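Craft Table Questions, Answered

Hello and welcome! These are the questions we hear most often about the making table at Drosness, so do have a read before you write to us (though we never mind a letter).

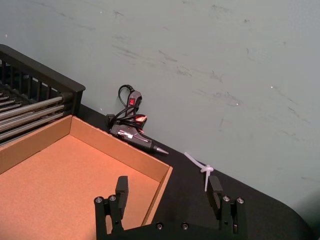
Do I need to book a place?
Yes please, if you can. There are 19 seats at each session and they go rather quickly in August, when everybody seems to be looking for something to do with the children.

What should I bring?
Only yourself and perhaps an apron. Card, glue sticks and scissors are all included, and you're very welcome to bring bits and bobs from home, such as ribbon, buttons or that nice wrapping paper you've been saving for years.

May I use a hot glue gun?
Of course, and we'll happily show you how if you've never held one before! Give it a few minutes to warm up, keep your fingers well clear of the tip, and unplug it when you go for your tea. Under-twelves need a grown-up beside them.

What are the cardboard trays for?
Whatever you like, really. Most people keep their loose pieces in one while they work, and then carry the finished thing home in it. A low-sided tray is also a lovely first project: score the folds, turn up the walls and glue the corners one at a time, holding each for some 20 seconds.

My corners keep popping open. What am I doing wrong?
Very likely too much glue, which stays soft for ages. Try a thin line along the flap and press it flat with the back of a spoon.

How long is a session?
It's 60 minutes at Drosness and a little longer at our Iser room, where there's more space to spread out and (dare we say it) better biscuits.

Can I leave something to finish next time?
You can. Write your name on the bottom and ask for a space on the shelf. We keep things until the end of the month.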